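Hill path above Nalldale reopens on a revised line

The footpath from Nalldale to the Gindus ridge has reopened to walkers after drainage work on its middle section. The route now leaves the forest road 400 metres further west than before and rejoins the old line at the upper stile.

The diversion avoids a peat slope which had slumped into the former path in January. Waymarks on the old line have been taken down, but the trodden ground is still plain in clear weather and walkers are asked not to follow it. Printed maps issued before this season show the former route.

From the car park, the path follows the forest road through two gates, then turns left at a cairn beside a culvert. It climbs steeply through bracken to a wall, crosses by a ladder stile and continues north-east on stone pitching. The pitching ends at a small level shelf. Beyond this the ground is rough grass and the line is marked by short posts with yellow tops.

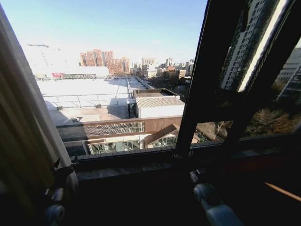
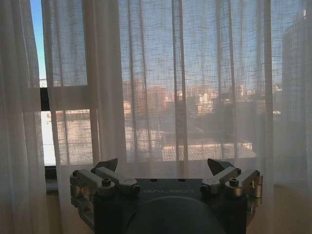
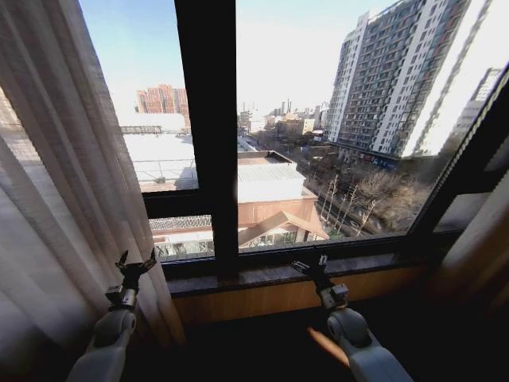
Curtains at the window in all three.

Konrad Stöckli, who surveyed the new line, said the gradient was slightly greater than on the old path but the surface drained better. "The steepest part is between the wall and the shelf," he said. "Coming down, keep to the pitching. The grass on either side is slippery and there are hidden holes."

The footbridge over the Spahić burn has been rebuilt 2 metres upstream of its former position, with a handrail on one side. The ford below it should not be used after heavy rain. Dogs must be on leads between the bridge and the ridge fence, where sheep are grazing.

The summit section is unchanged. Walkers meet the ridge fence at a corner post, cross by the stile and bear right along the crest to the trig pillar. In mist the fence is the safer guide on the return.

Work on the link path to Brovora has yet to start. Jihad Abu Hammour, who is managing the project, said three stretches of boardwalk were planned and that materials would be carried up from the northern side. The link remains open, although the ground near the old sheepfold is very soft.

The car park gate is locked at 8 pm.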